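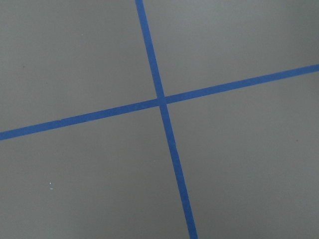

Planning Before Purchasing: A Conversation with So-yul Seok

When the Barta Technical Center began preparing its equipment plan for the coming fiscal year, the largest single request came from the automation laboratory. So-yul Seok, who manages the laboratory's budget, submitted a proposal for two robot workcells in June. She spoke with the Center's newsletter about how the request was put together.

The first draft, she said, contained only the price of the arms. "I sent it to Getsemaní Tlapale in purchasing, and it came back with a page of questions. Where would they stand? What would they be bolted to? Who would be trained, and on whose hours? I had answers to perhaps half of it."

The laboratory then spent several weeks laying out positions in blue tape before any supplier was asked for a formal quotation. Ms. Seok described the method as inexpensive and slow. Staff marked a center point with two crossed strips, measured the reach of each candidate arm from that point, and moved the tape when the result was unsatisfactory.

"We went through a good deal of tape," she said. "I put it in the budget under supplies, and I was asked to explain the line. I was glad to."

Two suppliers were invited to bid. Flirgate offered a lower purchase price with service billed by the visit. Vultlow quoted a higher figure that included service for the first 2 years. Joon-young Ryu, the laboratory's senior technician, prepared the comparison, using 200 operating hours per month as the basis for both.

"At that level of use the two offers came out much closer than the price sheets suggested," Mr. Ryu said. "The grippers were the part I had underestimated. Fingers wear, pads wear, and a cable that flexes all day will need to be replaced. I asked both firms for a list of spare parts with delivery times. One list had 81 items on it and the other was a single paragraph."

He declined to say which was which while the bids remain under review.

Floor space proved to be a further constraint. The room assigned to the project measures 238 square feet, and the safety clearance for two cells takes up most of it. Ms. Seok has proposed that the second cell be deferred until the storage area next door can be cleared – a change that would also spread the cost over two budget years.

Asked what she would advise other departments planning a similar purchase, Ms. Seok returned to the question of staff time. "Put the training hours in the first draft. We left them out, and adding them later looked like an overrun, although the work was the same."

The revised proposal is now with the Office of Planning. Departments wishing to consult the comparison worksheet may request a copy from Mr. Ryu.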